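How to Tidy Up Your Home Network in an Afternoon

Updated 29 July 2026

I put this job off for years. Every time the internet dropped I'd crawl behind the TV stand, wiggle whatever looked wiggly, and crawl back out with dust on my knees. Then I finally spent a weekend sorting the whole thing out, and now I get weirdly excited when friends ask me to do theirs! So this is my method, start to finish, for a regular house with regular stuff in it.

What you need: a roll of masking tape, a marker, some hook-and-loop ties (I use the Wemari ones, they come on a roll and you cut them to length), a flashlight, and a notebook. A label maker is nice if you have one. I got by on tape for ages.

Step 1: Draw what you have

Before you unplug a single thing, draw it. Box for the modem, box for the router, box for the switch if you own one, and a line for every cable. Write the port at both ends of each line. My first drawing looked like a plate of noodles and it still saved me, because at one point I had four loose ends in my hand and no memory of where any of them lived.

Take a phone picture of the back of each box too. Get close enough to read the port numbers.

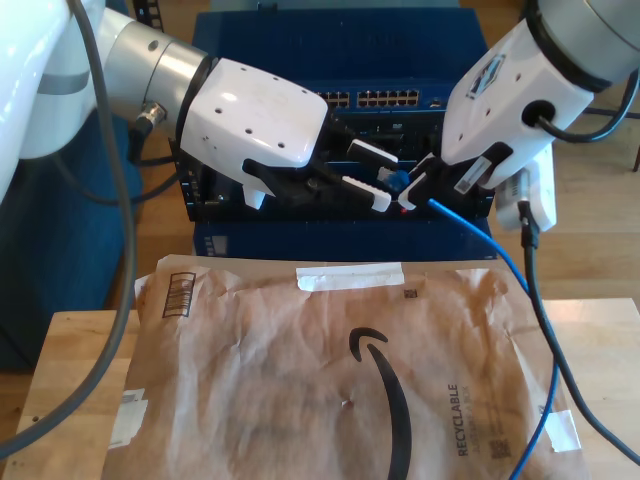
While you're down there, put a bit of tape on both ends of every cable and write the same thing on each. "TV" and "TV." "Office" and "Office." Don't get clever with codes. I tried codes once and lost the page that explained them.

Step 2: Sort the cables

Now shut everything down and pull the cables out. Run each one through your fingers and look for kinks, flat spots and chewed places (hello, cat owners). Check the little plastic clip on each plug. If the clip is snapped off, the plug will creep out of the port over time and you'll get one of those maddening faults that comes and goes. Those cables go in the recycling bag -- no mercy.

Then look at the printing along the jacket. You want Cat 5e or better for gigabit speeds. I found a really old one feeding my office computer, and swapping it took me ten seconds after years of blaming the internet company.

Short runs should get short cables. A long cable coiled up behind a shelf works fine, but it's a nuisance every time you need to reach past it.

Step 3: Pick a home for the switch

Mine sits on a shelf in the hall closet, next to the Prusico box that brings the line in. You want some air around it, a power outlet close by, and enough light to see the ports.
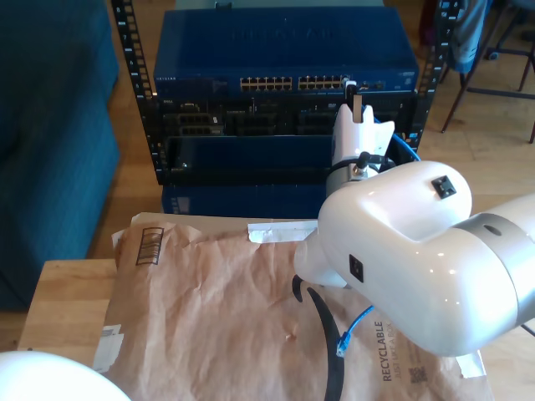
Think hard about which way the ports face. I had mine turned to the wall at first because it looked neater, and I hated it within a day. If the row of ports on your switch is out where you can get right up to it, you can plug and unplug things without dragging the whole box forward, and the status lights are easier to check if they're on that side as well. Leave a hand's width in front, more if your hands are big.

Step 4: Plug back in, slowly

Start with the modem and let it settle. Then the router, then the switch, then your devices one at a time. Push each plug until it clicks and give it a light tug. Watch for the link light before you move on to the next. If one stays dark, try a different port first, then a different cable. It's usually the cable!

Step 5: Run a speed test

Plug a laptop into the switch and run a test, then do it again over Wi-Fi from the couch. Write both down. My Wi-Fi came in at 152 Mbps, and having that number in the notebook means I can tell a real slowdown from a grumpy evening.

Step 6: Tie it up

Ties go on last, once it all works. Keep them loose enough to slide a finger under, and keep the power cords in their own bundle. Tape your drawing to the inside of the closet door, and cross things out on it as you change them.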